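Mobile Manipulation Software
Unit 6: From two camera views to a tool in contact

Notes prepared by Mhairi Aitken. Tutorial questions to Donnie Sutherland, Monday labs.

Before the lab, read the Unit 5 notes on hand-eye calibration and bring your marked copy of the frame conventions sheet. Half the bugs handed in last term were sign errors between the head camera frame and the pelvis frame, and we won't spend lab time on those again.

1. Why a bathroom task

Cleaning a toilet bowl with a brush is awkward for software in ways that table-top picking isn't. The surfaces are glossy and mostly white, so stereo depth drops out over large areas. The tool is long, so a small error in wrist orientation becomes a large error at the bristles. The bowl is a concave surface that has to be touched on purpose, while the seat, tank and wall have to be avoided or touched lightly. The room is small enough that the elbow matters as much as the hand.

The stack we use in this course has four layers. You have met the first three already.

Perception: segments the scene and returns poses for the fixture, the tool and any containers on the floor.
Task layer: a behaviour tree, written in Brendon, which decides which skill runs next.
Motion layer: the planner, Ruvstead, which returns joint trajectories for both arms and the waist.
Control layer: whole-body controller at 300 Hz, with impedance gains set per skill.

2. Two viewpoints

Every run gives you a head view and a fixed room view. The head view has the detail near the hands. The room view has the body posture and the clearance to the walls. Neither is enough alone, and you will be asked in the lab to say which one you trusted for each decision your code made.
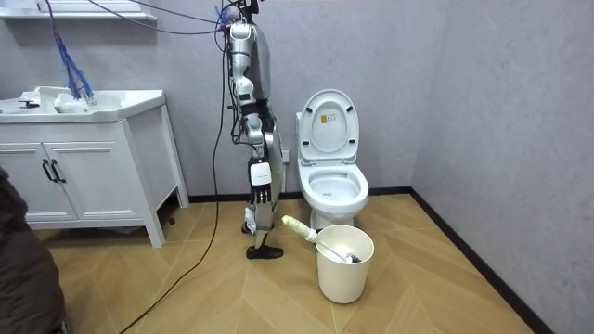
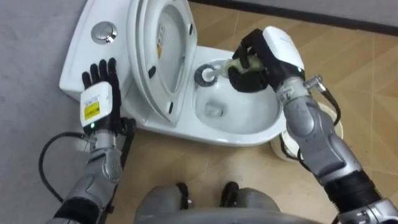
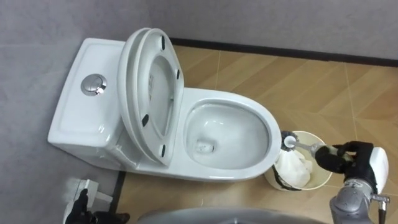
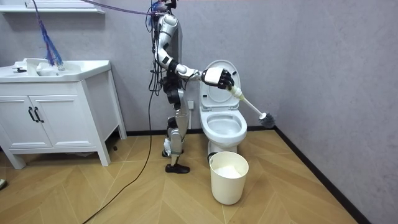 3. What the task layer has to tell apart

The tree has four states that concern the brush. They need to be separated by tests on the data, with no timers.

STOWED. The brush is in its container and the fingers are not closed on the handle. The first picture is a good test case: the hand hangs at hip height near the handle, and a proximity test alone would be fooled.

HELD_CLEAR. The fingers are closed and the bristle head is in free space. The third and fourth pictures both belong here. Check the head of the brush against the bowl, the bin and the wall separately. A single "distance to nearest object" value hides the one you care about.

HELD_CONTACT. The fingers are closed and the bristle head is against the inner wall of the bowl, as in the second picture. Vision proposes this state and the wrist force estimate has to confirm it.

UNKNOWN. Anything else. The only skill allowed from UNKNOWN is hold position.

Ayman Hourani's reference tree from last year is in the course folder. It works, but it lets HELD_CLEAR go straight to STOWED when the force estimate is noisy. Find that transition and fix it before you start your own.

4. The tool frame

Define the tool frame at the centre of the bristle head, with z along the handle pointing back toward the hand. The grasp transform is estimated once after the fingers close, then refined whenever the bristle head is visible from the head camera. The head has a pale centre inside a ring of grey bristles, and this gives the detector a usable feature when it isn't hidden by the rim.

Don't assume the handle stays put in the fingers. Under side load it rotates. If the refined transform differs from the stored one by more than 8 degrees, stop the stroke, retract along z and estimate again. Hauwa Dauda's logs from May show students' controllers pushing harder in this situation, which makes the rotation worse.

5. The other arm

The planner treats the two arms as one chain with a shared waist. When the right hand is working, the left is free to take a bracing contact. In the second picture the left hand is flat against the front of the tank, beside the raised seat. In your planner config a brace is declared as a contact with:

a surface patch (tank front only, never the seat or lid)
a normal force limit
a release condition

The release condition is the part people forget. With none set, Ruvstead keeps the contact through the next waist motion and the solver either fails or returns an elbow posture you won't like.

6. Occlusion and the robot's own body

The head view always contains some of the robot. Forearms come in from the lower corners, and the lower body may fill the bottom of the view. Mask all of it using the kinematic model before segmentation. The model doesn't include external cables, so they survive the mask and turn up as thin obstacles over the floor. The Jivine filter removes connected components under a set width, but run it after the tool has been segmented. Run before, it will remove the brush handle as well.

Raised seats and lids cause a second problem. They stand close together and are nearly parallel, and the plane fitter tends to merge them. For this unit that is acceptable. Use the merged plane as a keep-out surface and pad it on the bowl side.

7. Stroke generation

Strokes are arcs on the inner wall of the bowl, parameterised by angle around the bowl axis and depth below the rim. Start with 90 degree arcs and one depth. Keep the handle inside a cone around the bowl axis so that it never bears on the rim. Low stiffness goes along the surface normal, higher stiffness along the direction of travel.

Thibault Riviere's handout on impedance control covers the gain selection and I won't repeat it. Use his table for the first run and change one value at a time.

8. Lab exercise

Work in pairs with the recorded data on the Rennie server.

a) Write the state classifier from section 3 and run it on both views. Report every disagreement between them.
b) Estimate the tool frame for all usable head-view images. State your rule for "usable".
c) Declare a brace contact with a release condition and plan one stroke.
d) Replay the plan in simulation with the brush rotated in the grasp, and show where your stop condition fires.

Submit code and a two-page report. Plots need axis labels and units. Simulation bookings open at 8 and are one slot per pair.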